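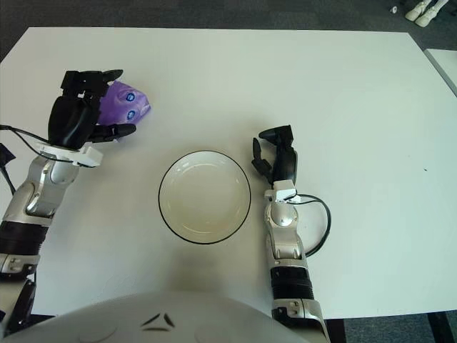
Bienvenido Tolentino wrote after the last update that the school kitchens should have come first and the cafe kitchens second, and that he would like to see that reflected in the spending. We agree with part of this. The schools were slower to sign up than we planned for, and the February payment went mostly to the cafes as a result.

Progress on the Ziralbridge Reusable Tableware Project, second period

Thirteen kitchens are now using the shared bowls and plates. Two of them are schools. The rest are cafes and church halls on the north side of town. Two more schools have agreed in writing and will start when their dishwashers are repaired.

Washing and delivery

The wash contract moved from Stiltotik to Ladefoged in the middle of the period. Stiltotik could not do evening pickups, and the cafes close too late for an afternoon van. Ladefoged collects at 6 p.m. and brings clean crates back before opening. The new contract costs more per crate. We covered the difference from the printing line, which was underspent.

Breakage has been higher in the church halls than anywhere else. Most of it happens during stacking, so we have asked halls to use the lower shelves and have sent out padded dividers. Chipped items are taken out of use at the wash and charged to the project, not to the kitchen.

Staffing

The delivery coordinator post is filled at 29 hours a week. Training took longer than expected and the Stonus stock software is still not set up for returns. Returns are being kept on paper until that is fixed.

Next period

We will put the remaining startup money into schools only. We ask permission to carry the unspent printing money forward to pay for crates. A revised budget is attached to the email that came with this report.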